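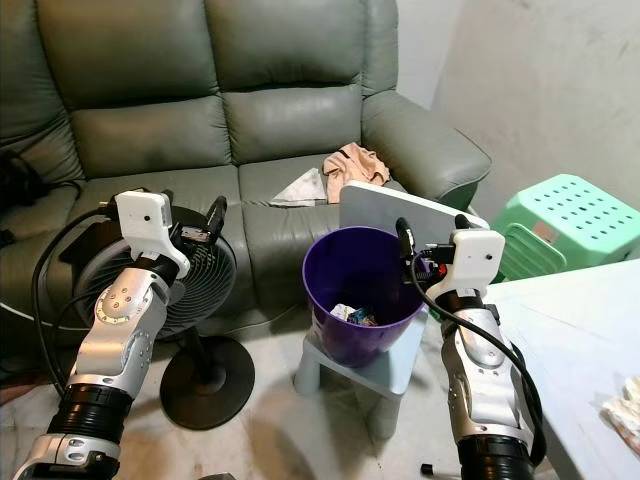

Does the place where a wastebasket stands in a living room affect how much of the household's paper gets recycled? In the homes we studied it did, and the height of the basket mattered less than its distance from the seat people used most.

Figure 2. Purple plastic wastebasket on a small stool in a living room.

4.2 Placement of the living-room basket

The kitchen bin has been studied at length, and most advice given to households assumes that sorting happens there. The interviews in Jevar pointed to an earlier step. Post, receipts, sweet wrappers and newspapers were mostly dealt with in the living room, often in the evening, and whatever went into the living-room basket tended to stay mixed until it was emptied. By then few people were willing to pick through it.

Of the 41 households that finished the diary, 26 kept a basket in the living room for the whole period. The remaining households either had none or moved one in and out, and they are treated separately in Section 4.4. Diaries were filled in at the time of emptying. We asked for the day, the person who emptied the basket, where the contents went, and whether anything was taken out first. We did not weigh the contents. A kitchen scale was tried in the Zerouali pilot and dropped after complaints that it made the task too long.

Baskets stood in one of three kinds of place: on the floor within reach of a seat, on the floor against a wall or behind furniture, or raised on something such as a stool, a low shelf or a box (Figure 2). Raised baskets were more common in homes with a dog or a crawling child. Two older respondents also preferred them because they found bending difficult. One of these said she had "got the idea from the bathroom" and saw nothing unusual in it.

We had expected raised baskets to be emptied more often, on the grounds that they are harder to ignore. The diaries do not support this. Raised baskets and floor baskets were emptied at much the same rate once household size was taken into account. Distance was a better guide. Where the basket could be reached from the usual seat, it took in nearly everything, including clean paper that the same household sorted correctly in the kitchen. Where it stood across the room, people made small piles on the arm of the sofa or the coffee table and carried them out later, and these piles were more often sorted. Several respondents described the pile as untidy and wanted to get rid of it, so a tidier room may sometimes mean poorer sorting.

The size of the opening came up in the interviews more than we had planned for. Wide baskets were said to invite throwing, and things that missed were picked up the next morning or not at all. Baskets with lids were disliked in living rooms and only a few were in use. Respondents gave smell as the reason for a lid in the kitchen and did not think it applied to paper and wrappers.

Collection day had a clear effect. In the streets served on Thursday, living-room baskets were usually emptied the evening before, together with everything else and in a hurry. Mixed contents went straight into the general waste bag. In the Drendorell flats, where residents can use the shared containers at any hour, emptying was spread across the week and more paper was taken out first. The two areas also differ in age and in tenancy, and we cannot separate these influences with the present data.

Five households added a second basket for paper during the study without being asked to. All of them kept it to the end, and in each case it was placed next to the first. The Zillero trial of paired baskets reported by Jalali used a fixed position chosen by the research team, and uptake there was lower. Letting people choose the spot may explain part of the difference, although the wording of the two sets of instructions was also not the same. The July follow-up interviews, described in Section 5, return to this point with the households that did not add a basket.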